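Ticket 44 - Fan drawer kit stops partway on pull, no fault raised
Status: open (workaround in place)
Product: Fan drawer handling kit, trial unit
Supplier: Skulside
Site: Clotcombe workshop
Raised by: Joscha Petersen
Supplier contact: Heike Hamann
Watching: Malou Ragnarsson, Jingyi Yao
Priority: normal, bumped to high by Malou

Joscha, 8:50 am
Drawer task on the white cabinet. Arm comes in, gets hold of the drawer, pulls, then just stops partway. No fault on the pendant. Routine sits there like it's finished, then moves on to the push-shut step from the wrong spot and bumps the front of the drawer. Not every run. Happened on the demo program that came with the kit and on our copy of it, so I don't think it's our edits.

Haven't changed anything since the install visit except the pull speed, which I took down to 90 per cent. Put it back to 100 just now. Same.

Need this looked at before we decide on keeping the unit. The quote runs out end of January.

Heike (Skulside), 9:15 am
Thanks Joscha. Can you send the log from the last bad run, and the kit config file? Please also confirm which fingers are fitted, the narrow ones or the padded ones. The demo program assumes narrow.

Joscha, 9:32 am
Log and config attached. Narrow fingers. Tips look fine to me, no chips, screws snug.

One thing in the log I don't follow. At the point it stops it writes PULL OK. It is not OK, drawer's nowhere near the end of its travel.

Heike, 10:05 am
PULL OK is written when the kit feels resistance over the stop threshold. It takes that as the drawer hitting its end stop. So something is resisting early. Could be the runners, could be the fingers pressing down on the drawer while they pull, could be the cabinet itself moving and then catching. Would you please try these in order and note what you get:

Open and shut the drawer by hand, slowly, arm parked.
Run the pull with the approach height raised 4 mm.
Run the pull with someone holding the cabinet still. Hand on the far side, well clear of the gripper, arm in reduced speed mode.

Joscha, 10:40 am
Ok.

By hand: smooth all the way. Slight stiff bit near the start but you'd have to be looking for it. Reinhold had a go too and couldn't feel it.

Raised height: missed the drawer altogether, closed on air, kit then wrote GRIP OK. Which is a whole other problem? Put the height back.

Holding the cabinet: worked. Full pull. Did it again, worked. Let go, and it stopped early again on the next one.

So the cabinet's shifting. It's light and it's only sitting on the cloth. Didn't think it would matter, the brochure says freestanding units are supported.

Reinhold Reinholz, 10:52 am
Adding what I saw. When it stops the cabinet has turned a bit, the corner nearest the arm comes towards it. Then the drawer is being dragged crooked in its runners and binds up. That is the resistence. The software reads it as end of travel. Mechanically it's doing just what you'd expect from a drawer pulled off square.

Also the cloth bunches. Cloth moves, cabinet rides along with it.

Malou, 11:10 am
Why is there a cloth at all?

Joscha, 11:14 am
Plain background for the vision side. Install guide asks for a matte light covering on shiny or dark tables. Ours is brown timber so on it went. Guide doesn't say to tape it down. It should.

Heike, 11:30 am
Good point on the guide, I'll pass that on. Please tape the cloth at the corners and put something grippy under the cabinet base. Then rerun the pull at normal speed, nobody touching. If you can, stop the program mid-pull and leave it parked there so you can check the finger position against the drawer.

Joscha, 11:35 am
Tape will have to wait, we're out of the low-tack stuff and I'm not putting duct tape on that. Doing the mid-pull stop first with the cloth as is.
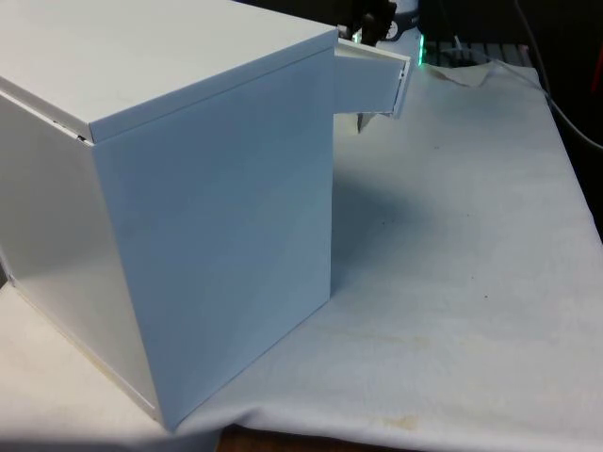

Clotcombe Workshop - Automation Trials Team

Joscha, 12:05 pm
Gripper over the drawer with it partway out, one finger tip showing below the underside. My question for Heike - is the finger meant to reach under that far? It looks to me like it can press up on the drawer as well as pull it, and it's a shallow little drawer. Any lift at all and it'll jam against the opening.

Green light still on by the way, so the kit reckons everything's sweet.

Heike, 12:45 pm
Sat down with the config over lunch. Some reach under is normal, it's how the kit takes hold of a drawer without a handle. But your config has the wrist pitch at the value for a deep drawer. For a shallow one there's a separate profile and I don't see it loaded. It's in the profile list, not on the main page. You need to scroll past the cupboard door ones.

Would you load the shallow profile, leave everything else alone, and run it.

Joscha, 1:20 pm
Found it. Why it's under doors I have no idea.

Better. Pull goes further before the cabinet starts to turn, and a couple of runs went right to the end on their own. Still stopping early on some though. Less binding, same sliding.

Jingyi is back from Skemwood this arvo with tape and a bit of rubber matting so we'll do the base next.

Jingyi Yao, 2:50 pm
Matting cut to size and under the cabinet, but it sits between cabinet and cloth so it only helps if the cloth stays put. Cloth taped at the back and down both sides. Left the front hanging, needs to come off easy for washing. It's got a few marks on it, might be why the vision score is low in the front corner, will swap for a clean one next time.

Ran the demo program over and over from about quarter past two. No early stops. Cabinet creeps a tiny bit but squares up again on the push.

Not convinced about the push though. It shoves the drawer home pretty hard, you can hear it across the room. Is there a setting for that?

Heike, 3:10 pm
Great news on the pull. Push force is under Advanced, called closing effort. Default is 100. Try 44, that's what we use on light plastic drawers in our own demo room. I don't know what yours is made of so start there and go up if it doesn't seat.

Jingyi, 3:25 pm
At 44 it shuts quietly and seats properly. Saved as a new profile so nobody overwrites the factory one.

Malou, 3:40 pm
Right, so what am I telling the people who sign for it? Does it work or not.

Joscha, 3:55 pm
Works if you set it up properly. My list of what bugs me, for the review:

Kit can't tell a jam from an end stop. Writes PULL OK for both. Anyone running this unattended would have no clue.
GRIP OK when it's holding nothing. Reproduced that again at three o'clock by raising the height, same thing.
Shallow profile buried in with doors.
Guide says nothing about fixing the cloth or the cabinet.
Light stays green through all of it.

What I like: the arm side is solid, same path every time as far as I can see. Changing profiles is quick once you know where they live. Support has been fast, credit to Heike, most suppliers would've had us waiting till next week for a reply.

Reinhold, 4:05 pm
Agree with Joscha's list. First two are the ones that would stop me signing. The rest is tape and reading the manual.

I'd want a travel check. The kit knows where the wrist is. If it hasn't travelled as far as the drawer depth in the profile, it shouldn't be writing OK. I can't believe that's a big job on their end.

Heike, 4:30 pm
Fair comments. Spoke to our software people.

Travel check exists in the next version, off by default. I can get you the beta for the trial unit. It compares pull distance with the depth in the profile and raises a warning if short.

The empty grip issue is a known one with the narrow fingers. They close far enough that the kit reads full closure as a hold. There's a minimum width setting that fixes it, I'll send the value for your drawer separately. You'll need to measure the thickness of the drawer edge, calipers please, not a ruler.

Light colour only follows arm power and safety state, it was never tied to the task result. I can see why that's confusing. No change planned that I know of.

Joscha, 4:38 pm
Thanks. Send the beta. Calipers are with Jingyi.

On the light, could you at least put a line in the guide. I spent half the morning thinking green meant good run.

Malou, 4:50 pm
Can we get the quote extended while we test the beta? I'm not signing on a version we haven't run.

Heike, 5:05 pm
Yes, I'll have the extension over in the morning. Same price, same terms, trial unit stays with you.

Jingyi, 5:12 pm
Drawer edge measured, value emailed to Heike. Cabinet left on the mat, cloth taped, arm parked and powered down. Please don't move the cabinet, I've marked the corners on the cloth in pencil and I don't want to do it agian.

Ticket note, Joscha
Leaving open until beta is in. Workaround for anyone running the drawer task meantime: shallow profile, cloth taped, rubber mat under base, closing effort 44, and watch the pull. Don't trust the OK in the log. To test on beta - short pull warning with mat taken out, empty grip with min width set, then the full demo program both ways.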